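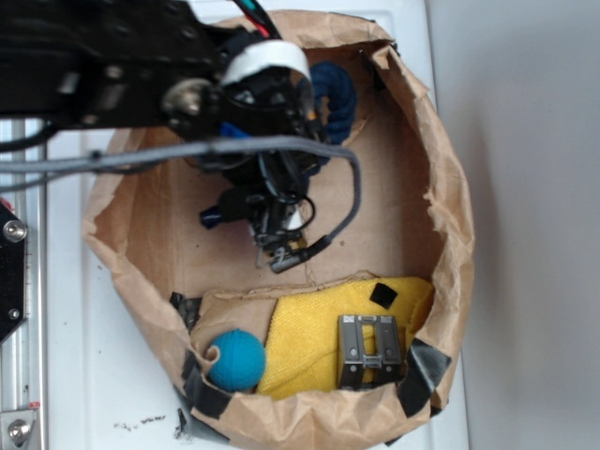 Workshop News

Tellholm shared shop arm moves to sorting trials

7/5/23

The tabletop arm under construction at the Tellholm shared workshop has entered sorting trials, according to the build log kept by project lead Annick Guillot. The arm, which members call Sikico, now runs over a work area made from a brown paper bag, cut open, flattened and taped at the folds. Objects in the current set include a teal blue ball, a folded yellow microfiber cloth, a gray metal bracket with punched sides, and a dark navy rope toy.

The task is to pick an object from one part of the bag and release it in another. A raised fold in the lower part divides the two areas and is held with black tape. Guillot chose paper after two earlier trays, one of them a plastic seedling tray, reflected the bench lights badly enough to upset the object detection. Paper also tears when the gripper comes down too far, and the log uses the tears as a record of height errors. A bag is replaced when the fold no longer stands up.

The structure is conventional for a home build. Dark metal brackets and plates form the arm, with bolted joints and hobby servos. A rail along the side of the work area carries a bolted mounting plate. The gripper uses thin metal fingers. Members considered wider padded fingers in June and rejected them for the time being, as they could not get under the edge of the cloth without pushing it across the tray.

Wiring has taken more time than the mechanical work. The first harness ran inside the brackets and was pinched at the elbow twice. The second runs outside, with a gray cable looped over the arm and down to a connector near the gripper tip. The loop is long on purpose. With a shorter one, the cable went tight at full wrist rotation and pulled the gripper off its commanded position by 4 mm, which was enough to miss the bracket. A white band at the wrist was added in the same revision.

Control runs on a small board bought secondhand from Hamel, a surplus dealer used by several members. The joint positions are updated every 12 milliseconds. Motion is planned on a separate laptop and sent to the board as a list of waypoints, and the board fills in the steps between them. Guillot's log notes that the laptop can be disconnected during a move without stopping the arm. This was listed as a fault until the end of June, when a timeout was added. If no message arrives from the laptop, the arm now finishes the current waypoint, holds position and waits for a manual reset.

The trial log stood at 317 pick attempts when this item was prepared. Guillot has set 2000 as the number to be reached before any further hardware changes are made, on the grounds that the earlier results were spread over so many versions of the gripper that they could not be compared. Software changes are allowed during the run but must be logged with the attempt number at which they took effect.

No success rate has been released. The log does describe the main types of failure. The ball is usually located correctly but rolls when only one finger makes contact. A lower approach speed has helped, at the cost of a longer cycle. The bracket is easy to hold but difficult to release upright, and it catches on a finger when the punched holes line up with the tip. The rope toy is found reliably in good light. Its braided surface gives the fingers plenty to grip, although the loose parts drag and can pull other objects along.

The cloth remains the hardest item. Its outline changes each time it is put down, and the detection code, written for rigid shapes, reports a different center for each fold. The present workaround ignores the outline and aims at the highest point found in the depth data. That works when the cloth is bunched and fails when it lies flat — the fingers then close on nothing, or on the paper under it. A routine that pushes the cloth against the raised fold before gripping has been written and tested without the arm powered.

Calibration is done by hand at the start of each session. The operator drives the gripper to fixed points on the base and saves the joint readings. Guillot would like to replace this with printed markers, but earlier ones placed on the paper moved with it whenever the bag was bumped. Markers fixed to the rail are the likely next step, as the rail does not shift between sessions.

The build shares its bench with other projects and has to be cleared of loose tools before it is switched on. Members using the bench on the same evening are asked to keep hands outside the rail while the arm is powered, including when it appears to be holding still. The servos stay energized during a hold and will move at once after a reset. The stop switch is on a lead at the front of the bench and cuts power to the servos only, so the board keeps its log. The arm drops slowly when the switch is used, and anything fragile should be kept out from under it.

A second arm is being assembled from the same drawings by members of the Prerkberg workshop, who changed the shoulder bracket to suit the metal stock they had on hand. The two groups are using the same log format so that the results can be merged later. Prerkberg's arm has power to all joints but does not yet have a gripper. Its members reported a buzzing elbow servo at rest, which Guillot traced on her own build to a position target slightly outside the joint limit. The corrected limits file is in the shared project folder.

Drawings, the parts list and the log are available to members at both workshops. The parts list still shows the old internal harness and should not be used for ordering cable until it has been revised. Anyone cutting brackets from the current drawings should check the hole spacing on the wrist plate against a real servo first, as two suppliers' parts differ slightly at that point. Spare fingers are in the drawer under the bench, sorted by length.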